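Chapter 7
Comparing End Effectors on Soft Goods 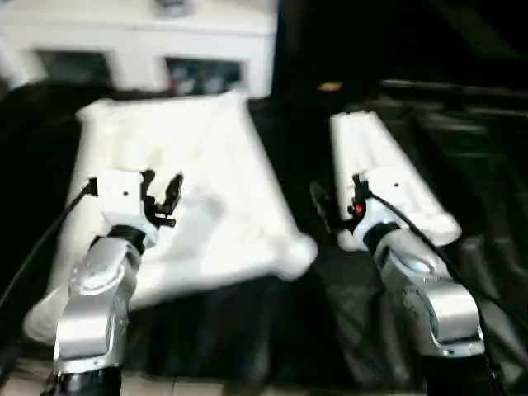
A gripper that does well on blocks and bottles can do badly on cloth, and the reverse is also true. This chapter is about finding out which one you have before you commit to it. The methods in Chapters 4 through 6 assumed an object with a fixed shape, so that a grasp could be described by a position, an opening width and a force. Fabric does not allow that. It has no single width to set the fingers to, and its shape changes as soon as it is touched. With two arms the problem gets larger, because each gripper acts on material the other one may also be holding. Before any contact, with both grippers open over white pieces on a black covering, there is already a good deal to decide: which corner to take, how far to lower the fingers, and where the cables will go when the wrists turn. One cable runs across the fabric itself, and a careful tester writes that down before the first trial, since a cable lying on a work piece can move the piece without either gripper touching it.

The chapter has five sections. Section 7.1 sets out what is being compared and what must be held the same. Section 7.2 deals with fingers and fingertips. Section 7.3 covers controllers, and in particular how two arms are kept in step. Section 7.4 is about cameras, where they are mounted and what they fail to see. Section 7.5 works through a full comparison from start to finish, using the bench records kept by Zoi Makris at Deligiannis during a trial that began in September.

You will need the material on contact forces from Chapter 4 and the calibration procedure from Chapter 6. If you skipped the part of Chapter 6 on hand-eye calibration, go back to it now. Every result in Section 7.4 depends on it.

7.1 What Is Being Compared

Suppose a workshop has two parallel-jaw grippers, the Irkex and the Clamon, and wants to know which is better for picking up folded cloth. The question sounds simple. It is not yet a question that can be tested, because "better" has not been defined and "folded cloth" covers too much.

Start with the task. Write it as a single sentence that someone outside the project could carry out. For example: "Starting from open, grasp the near corner of a cloth lying on the table, lift it until the corner is clear of the surface, hold it still, and release it." Each verb in the sentence marks a stage where the trial can fail. A record that says only "success" or "failure" throws this away. In the Deligiannis trial, the Irkex gripper failed 13 times and the Clamon gripper failed 10 times, and on those totals alone there is little to choose between them. When the failures were sorted by stage, most of the Irkex failures came at the grasp and most of the Clamon failures came at the release, with the cloth clinging to the fingertip pads after the jaws had opened. These are different faults and they call for different repairs.

Next, list everything that could affect the outcome other than the gripper. A first list usually includes the following:

The cloth: its weight, weave, thickness, and whether it has been washed
The surface under it, including how easily the cloth slides
The starting shape, meaning flat, folded, rolled or crumpled
The arm and its mounting
The approach path and speed
The controller and its settings
The camera position and the lighting
The operator, if the arms are driven by hand

Every item on the list must be held fixed, varied on purpose, or recorded. There is no fourth choice. An item that is ignored will still vary, and its effect will be credited to the gripper.

The surface deserves more attention than it usually gets. A fingertip has to slide under the edge of the cloth or pinch a raised part of it. On a smooth, hard table the cloth tends to move away ahead of the finger. On a soft covering the finger can press down a little, which helps it get under the edge, but the covering may wrinkle and be pinched along with the cloth. A dark covering under light cloth makes the edges easier for the camera to find. The same covering makes black fingers harder to find, and Section 7.4 returns to this trade.

Starting shape is the hardest item to control. Cloth cannot be put back exactly as it was. What can be repeated is the procedure for laying it down. Makris used a card template with two marks and a fixed order of folds, and she laid the cloth fresh before each trial – including trials in which the gripper had missed and the cloth looked undisturbed. Her full series ran to 154 trials. Of these, 56 were done with the cloth dropped loosely from a fixed height, to see whether the results from the neat starting shapes would carry over. Section 7.5 gives the answer, and it is mixed.

Pairing and order

When two grippers are compared, the trials should be paired. Run the Irkex and the Clamon on the same piece of cloth, laid the same way, one after the other. Then switch the order for the next pair. Cloth softens with handling and fingertip pads pick up lint. If all the Irkex trials are done first, the Clamon is tested on softer cloth, and the difference cannot be separated out afterward.

Changing grippers between trials takes time, and there will be pressure to run each one in a single block. If two matching arms are available, mount one gripper on each and swap the sides halfway through the series. The swap matters. Two arms of the same model can differ in wear, calibration and cable routing, and without the swap these differences are counted as differences between grippers.

The Sestus controller used in Section 7.3 keeps a separate log for each arm. Check before the first trial that the two clocks agree. A small offset does no harm when one arm works alone, but it makes a two-arm grasp impossible to reconstruct later.

Before You Read On

Define the following terms in your own words and check them against the glossary: end effector, stroke, compliance, paired trial, starting shape.

Then write a one-sentence task for a gripper that must turn a sleeve right side out. Mark each stage at which it could fail. Keep your answer, as you will be asked to revise it at the end of Section 7.2.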